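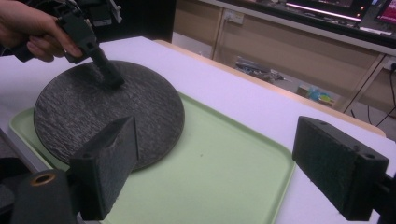
Dark plate on the green tray, hand-held gripper.

From: Marlene Pacheco
To: home-automation-talk list
Date: March 13, 2024
Subject: Re: Re: clearing a table, where are we with this?

Rogério Conceição wrote:

> I have been reading this list since February and I still can't tell
> whether anybody has a machine that can clear a table. My sister-in-law
> runs a breakfast place with 21 seats. She asked me if she should wait
> for one of these or hire a second person for the mornings. I told her
> to hire the person, but I would like to know if I was right. The Ovik
> page says "handles everyday tableware." Does it or doesn't it?
>
> Also, why does every demo use a mug? I have never seen one do a flat
> plate. She has 100 of them.
>
> Rogério

Rogério,

You were right. Tell her to hire the person.

On your second question, mugs are in every demo because a mug is easy. It has a handle, it stands up from the table, and you can close two fingers on it from almost any side. A flat plate gives you very little to work with. The rim is low, and when the plate sits on a tray one finger has to get between the two without pushing the plate away. People do this without thinking. We tip the edge with a fingertip and slide a thumb under.

The picture at the top is from our own work on plates and trays. Two tools are in it, both the hand-held kind, with the tip of one pressed on a dark slate-looking plate and the open fingers of the other closer to you. The fingers have soft pads on the inside. With the hand-held tools a person does the chore and the gripper goes along, so what you end up with is a record of how the job is done with two fingers in place of ten. It does not tell you that an arm on its own can do it. I mention this because people on this list have mixed up the two before, me included.

We logged 159 tries at getting a plate off a tray last month, all of them by hand with the tools. Even with a person steering, plates are slow. The ones that went well were mostly done one way: take the plate where it hangs over the side of the tray, so there is an open edge to get under. When the plate sits fully inside the raised rim of the tray, you end up pushing it against the rim and hoping it tips. Sometimes it does. Anselmo Cuadros can do it nearly every time and I can't, and neither of us has been able to say what he does differently. That is a fair summary of the problem with teaching it to a machine.

As for the arm running on its own, here is where I think things stand. This is my opinion from what we have tried and from what Edileuza Prado has posted about her setup in Prurkow.

Mugs and bowls on a bare table: yes, if you are patient and the table is not crowded.

Flat plates on a bare table: now and then. Thick ones do better than thin ones.

Flat plates on a tray: not in a way you would leave alone in a room with customers.

Anything with food left on it: I have not seen it done well by anyone. Scraps on the plate change how it slides, and sauce on the pads means you stop and clean the pads.

Stacks: Edileuza has had some luck taking the top plate from a stack of bowls and plates mixed, but she puts the stack down herself in the same spot every time. That helps a lot and a breakfast place won't have it.

About the Ovik page, I would read "handles" loosely. We had their fingers on loan for a while. They are well made and they will hold a plate once it is up off the surface. Getting it up is the part the page leaves out. The Elletti pads grip better on rough glaze and stone but they wear down, and I would want to know the price of replacements before buying. I have no experience with Furtado and would be glad to hear from anyone who does.

One thing I would like to see more of is people reporting the surface under the dish. Almost nobody does. A dark plate on a pale tray is kind to a camera, and results from that should not be carried over to a white plate on a white table. Jucélia Fontes raised this on the list a while ago and got no replies, which is a shame. If you post numbers, please say what the plate was, what it was sitting on, and how much of the rim was hanging over. Two lines is enough.

For your sister-in-law, the things worth spending money on today are dull ones. A cart at the right height. Trays with a lower rim, or no rim on one side, so a plate can be slid straight off into a rack. We tried a tray like that with the tools and it took most of the trouble away, and it would take trouble away for a person too. If she changes the trays now, she will also be better off whenever a machine does come along.

I would not guess at a year. I guessed once on this list – two years – and somebody kindly reminded me of it when the two years were up.

If anyone wants the log sheet we use, write to me off list. It is a plain spreadsheet with a column for the plate, a column for the surface, and a column for what went wrong. The last column is the long one. I am also looking for suggestions on thin plates with a glossy glaze, as the soft pads seem to drag on those and I don't know if that is the pad or us.

Marlene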